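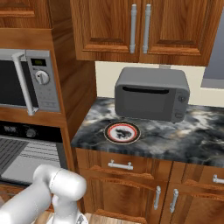

I've been reading about how the Nuritz family came to own the only bank in our valley, and oh my, it goes back further than I thought! They started with one loan of $2,000, at 20 percent, to a feed store (long gone now), and by the next January they held the note on half of Main Street.

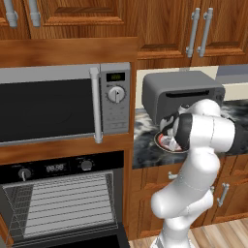

Bindia wrote in to say the feed store never missed a payment, and that the bank called the loan anyway, with 90 days' notice. I'd love to see that letter, if anyone has kept it.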